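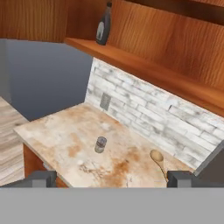
Drullum launches a wrap coat pattern drafted for real shoulders

There's a new coat pattern out this June, and if you have ever wrestled with a raglan sleeve that slid down your arm every time you reached for a bus pass, you'll want to hear about it. The Pellier Coat is the first outerwear pattern from Drullum, the small independent pattern house best known until now for its trousers, and it's a lovely thing: a mid-calf wrap coat with a deep shawl collar, a tie belt and a two-piece sleeve set into a slightly dropped shoulder.

The drafting is by Remigiusz Kaczorowski, who spent years cutting men's overcoats before he turned to home sewing patterns, and it shows in the collar. The undercollar is cut in two pieces on the bias and the roll line is marked on the pattern, so you know exactly where to put your pad stitching (or your fusible tape, if pad stitching makes you want to lie down). The back neck facing is a separate piece with a proper curve to it, and there's a hanging loop included in the cutting list, which pleased me more than it probably should have!

What has got testers talking, though, is the shoulder. The pattern comes with 2 complete front and back sets, one for square shoulders and one for sloping ones, and both fit the same sleeve. You take a single measurement from the base of the neck to the shoulder point and another straight down from a ruler held level, look them up on the chart and cut the set you're given. Anyone who has spent an evening slashing and pivoting tissue paper on the dining table will see how much time that saves.

"I wanted people to get to the nice bit sooner," Kaczorowski said. "Cutting into coat wool is frightening enough without having to redraw the armhole first."

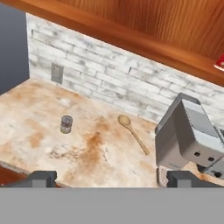 Sizing runs to 15 sizes, with finished garment measurements printed on the pattern pieces as well as in the booklet. The largest finished hip is 133 cm in the standard block, and a fuller block is being drafted now with its own grading, so it won't simply be the same shape made bigger. There are three cup options in the smaller sizes and four in the rest. Lengthen and shorten lines are marked above the elbow, below the elbow, at the waist and at the hip, and the pocket placement moves with them.

Fabric is where it gets really fun. The sample coat is made up in a heavy boiled wool, unlined, with the seams bound in cotton lawn, and it hangs like a dream. There's also a lined version using a melton or a firm coating, with the lining drafted as its own set of pieces (pleat at the centre back, a bit of ease at the hem, all there). The booklet suggests keeping to fabrics over 600 g per metre for the lined coat, and going lighter if you'd like something closer to a dressing gown for spring. A washed linen would be gorgeous. Avoid anything with a strong one-way check for your first go, as the shawl collar is cut on with the front and matching it at the centre back takes patience and a lot of pins.

Deok-su Yoo, who teaches the coat-making course at Carnegie Sewing Rooms, tested the lined version in a rust-coloured melton and has already put it on the autumn timetable. "The order of work is very good," Yoo told us. "You do the pockets while everything is still flat, then the collar, then the sleeves. My students usually get in a muddle with the facing corner and there's a full page of drawings for just that part. I've made two and I'm cutting a third for my mum."

Yoo's one bit of advice is to clip the neck corner of the collar before you sew the shoulder seam, right up to the stay stitching, and to use a short stitch for a couple of centimetres on each side of it. The booklet does say so, but it's in the small print under step nine and easy to sail past.

The Pellier Coat is rated for confident intermediates. If you've made a lined jacket or a shirt with a stand collar you'll be fine, and an adventurous beginner could have a good crack at the unlined one. It's available as a PDF with A4, A0 and projector files, and as a printed pattern on sturdy white paper. The PDF has layers, so you can print only your own size.

Printed copies are being sent out through Zaltel, the haberdashery wholesaler, and should be in fabric shops before the end of the month. Drullum is running a sew-along on its website once the printed stock is out, starting with a toile and moving on to bound seams in the second part. Mine's already traced, and I'm off to find some boiled wool in the darkest green I can get.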